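Folding softbox

A folding softbox is a collapsible light shaper used in photography and video to turn a hard lamp into a broad, gentle glow. 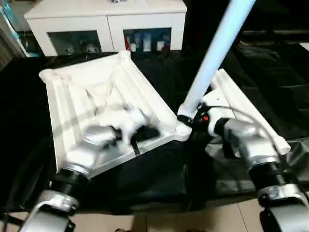 White folding frame with ribbed bars, pale blue pole and black fabric sheet.

The idea is wonderfully simple: a set of ribs holds fabric in shape around a lamp, and the whole thing packs down again afterwards. Many designs have a reflective lining and a white front panel, which spreads the light and softens the edges of shadows. Square and rectangular ones are loved for portraits, as they leave a window-like sparkle in the eyes!

Assembly

Older softboxes used loose rods pushed into a ring, a job that could test anyone's patience. Later types work more like an umbrella - hinged ribs open together and lock in place. Fabric is best laid out flat before fitting, with corners matched to the frame.

Notable models

The Mosoti, designed by Gladys Biwott for Nulell, was sold in 2 sizes and weighed 610 g without its cover. Its first run of 400 sold out in September. Halima Nyaga later adapted the hinge for the larger Zirora, a favourite with small studios for its quick, satisfying click.

Care

Covers should be brushed clean and stored dry. Ribs keep their spring far longer if the frame is folded along its hinges and never forced.

See also: Reflector, Light tent, Studio umbrella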